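Lollness Skurketon – meia lisa, cano curto
Ref. SKU-19 / rosa claro

Início > Meias > Básicas > Skurketon

Disponível em stock. Envio no próprio dia para encomendas feitas antes das 15h.

Meia fina do dia a dia, para senhora e criança crescida. Malha lisa, cano curto, punho canelado sem apertar. A Skurketon já vai na terceira série e pouca coisa mudou: o calcanhar tem agora reforço duplo e o elástico do punho passou a ser mais estreito. Quem comprou as primeiras vai notar a diferença logo ao calçar.

Cores: rosa claro, cru, cinza pérola, azul noite. O verde-água esgotou, volta em maio (a Saragih ainda nao confirmou o tinto, por isso não aceitamos reservas).

Composição: algodão penteado, poliamida, um pouco de elastano no punho e no arco do pé. A percentagem exata vem na cinta de cada par, muda ligeiramente conforme a cor.

Tamanhos
35-37
38-40
41-42 (só cru e azul noite)

Entre dois tamanhos, levar o maior. Na primeira lavagem encolhe um nadinha, depois estabiliza.

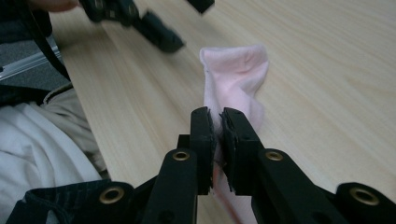

Lavagem: 40 graus no máximo, do avesso, com cores parecidas. Sem lixívia. Máquina de secar só no programa delicado, e mesmo assim preferimos o estendal. Pendurar pela ponta, nunca pelo punho, que o elástico vai cedendo. Ferro não é preciso.

Para dobrar: pousar as duas meias esticadas na mesa, uma sobre a outra, calcanhares para o mesmo lado. Dobrar ao meio, depois outra vez. Não virar o punho por cima a fazer bola! É o que mais estraga este modelo, o canelado fica largo de um lado e depois a meia escorrega dentro do sapato. Na gaveta arrumam-se ao alto, lado a lado, e cabem bem mais do que parece. Se usar a caixa Skamamley, as divisórias estreitas são a medida certa para um par dobrado.

Embalagem
Par solto com cinta de papel
Conjunto de três pares, mesma cor
Caixa de revenda com 100 pares, cor e tamanho à escolha
Caixa de revenda com 256 pares, sortido fixo (não dá para trocar cores)

As caixas de revenda seguem por transportadora, contar mais dois dias úteis. Para lojas há tabela própria, pedir à Thilini Herath pelo formulário de contacto, indicar o número de contribuinte e a morada de entrega senão o pedido fica parado.

Trocas e devoluções
Aceitamos trocas de tamanho com a cinta ainda posta. Pares usados ou lavados só em caso de defeito: malha caída, costura da biqueira aberta, elástico partido. Mandar fotografia da zona e o número de série que está no interior da cinta. Quem trata disto é o Ionuț Buzatu, responde normalmente de manhã.

Perguntas que nos fazem muito

A costura da biqueira sente-se?
Pouco. É costura plana. Em crianças mais sensíveis sugerimos calçar do avesso, não se nota por fora do sapato.

Perde cor?
O azul noite larga um pouco nas duas primeiras lavagens, lavar à parte. As outras não temos tido queixas.

Vendem só uma meia?
Não, mas quem perde muitas pode comprar dois pares iguais, as cores batem certo desde que sejam da mesma série.

Serve para desporto?
Para caminhar sim. Para correr há modelos com mais almofada na planta, ver secção Desporto.

Preço por par: 19 lei na loja da Roménia, nas restantes lojas ver o valor no carinho antes de finalizar. Portes à parte.

Ver também: Skurketon cano alto, Skurketon invisível, caixa Skamamley para gaveta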